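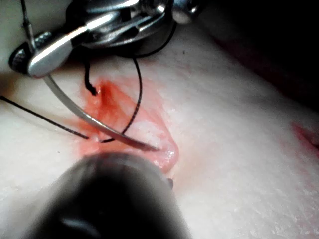 Prundidine Nahttrainer im Test: Üben am Roboterarm, ohne den OP zu blockieren

Auf dieses Paket habe ich mich gefreut, seit der Hersteller Kuludance es im Februar angekündigt hat. Der Prundidine ist ein Übungssatz für die robotische Naht: Hautpads aus Kunststoff, eine Flasche Kunstblut, schwarzer Faden mit gebogener Nadel, eine Halterung und die Übungssoftware Movdale. Die Instrumente und den Roboter muss man selbst mitbringen. Der Grundsatz kostet 331 Euro, ein Nachfüllpack mit 25 Pads weitere 101 Euro. Das ist kein Schnäppchen, aber ich habe für deutlich schlechteres Material schon mehr bezahlt.

Das Beste zuerst, und das sind die Pads! Die Oberfläche ist matt und fein strukturiert, mit kleinen Poren und Fältchen, und wer die Nadel zu flach ansetzt, merkt es sofort. Der Kunststoff gibt nach und federt zurück, reißt aber erst ein, wenn man wirklich grob zieht. Das Kunstblut sieht im Schnitt verblüffend echt aus und zwingt einen, den Wundrand zu suchen, statt einfach einer sauberen Linie zu folgen. Leider wandert es auch in die Umgebung, und auf hellem Material bleibt jeder Fleck stehen. Ich nehme inzwischen halb so viel, wie die Anleitung vorschlägt.

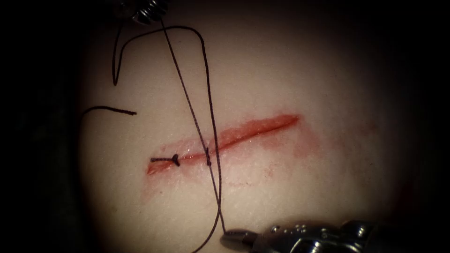

Ausgabe 13 · November 2022

Beim Einzelknopf zeigt sich, wie durchdacht der Satz ist. Erster Knoten am linken Ende, Faden kürzen, daneben der nächste Durchstich durch beide Wundränder, und rechts klafft der Schnitt noch offen vor sich hin. Man sieht also ständig, was man schon geschafft hat und was noch kommt. Der schwarze Faden hebt sich prächtig vom Pad ab, auch dort, wo sich zwei Stränge zwischen den Instrumenten kreuzen – und das tun sie bei mir oft. Wer vom Handnähen kommt, muss sich an das fehlende Gefühl in den Fingern gewöhnen und lernt hier, die Spannung am Faden abzulesen. Mir hat das richtig Spaß gemacht, ich habe an zwei Abenden die Zeit vergessen.

Movdale führt durch 13 Übungen, vom Greifen der Nadel bis zur fortlaufenden Naht. Die Texte sind knapp und gut übersetzt. Schade nur, dass man eine Übung nicht mittendrin speichern kann.

Zum Vergleich lag noch der Satz von Fothergill auf dem Tisch. Dessen Halterung ist stabiler, die Pads fühlen sich aber eher nach Radiergummi an und verzeihen zu viel. Beim Prundidine rutscht die Halterung auf glatten Flächen, eine Gummimatte darunter hilft.

Plus: Pads, Faden, Aufbau der Übungen
Minus: Halterung, Preis der Nachfüllpacks, keine Zwischenspeicherung

Die Pads lassen sich übrigens von beiden Seiten benutzen. In der Anleitung steht davon kein Wort.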